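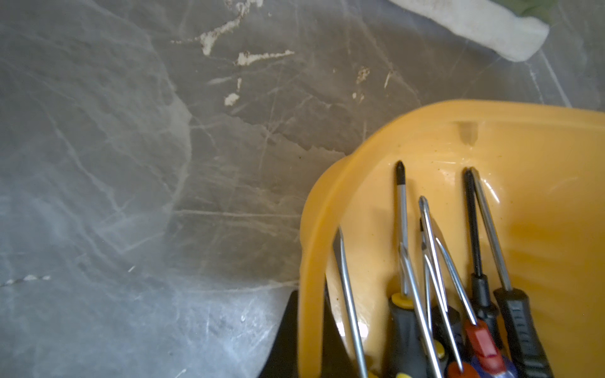

wrist cam, screwdrivers in the yellow tub. dried crud on the table upper middle

stomodbridge_kai
Cell 2, two arms on the one rail, sorting screwdrivers. Grips go off to one side and it's worse since I remounted the wrist cam on 18th April. Redid hand-eye cal, 11 poses, still off. Log says 2,151 grips, 1,082 of them flagged. Camera or fingers?? Any ideas welcome, bit stuck

murkeck
11 poses is nothing. do 30, tilt the wrist properly. And scrape that white stuff off before you put a cal board down on it, board will rock

steyn_s
Disagree, I'd look at fingers first. Pads worn unevenly = same symptom. Got one with the tray?

stomodbridge_kai
yep – this lot

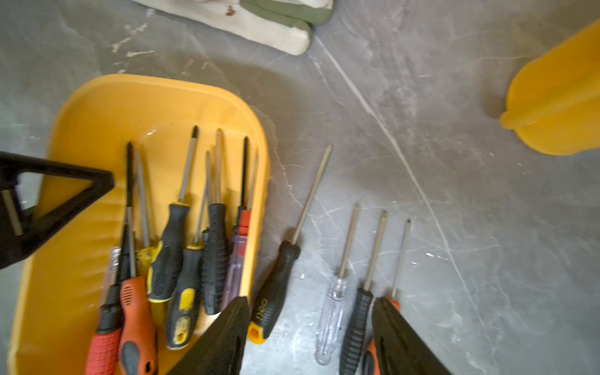

tray plus four loose ones, both fingers in view

steyn_s
Shiny shafts and clear handles, depth will hate those. Grip the dark handles only for a test run, see if the offset stays teh same

murkeck
still says camera to me. Bracket screws – threadlock or just nipped up?

stomodbridge_kai
just nipped up...

murkeck
well then

farkodow
Could be neither. Check the base plates are tight to the rail, and cable slack at the wrist. Wide view please

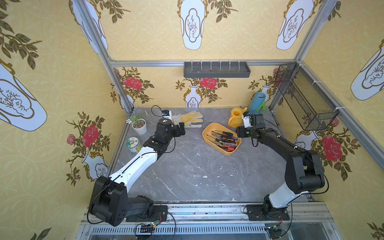
whole cell from the fixed cam, both arms on the near rail

farkodow
Cables loop along both arms, I'd clip those. Run the wrist right round by hand and watch if anything pulls

steyn_s
cables wont shift a grip sideways, sorry. Swap the pads left to right, 2 minute job

stomodbridge_kai
ok. Threadlock tonight, then 30 poses, then pads. One thing at a time or I'll never know which it was. Will post numbers

– Kaiwen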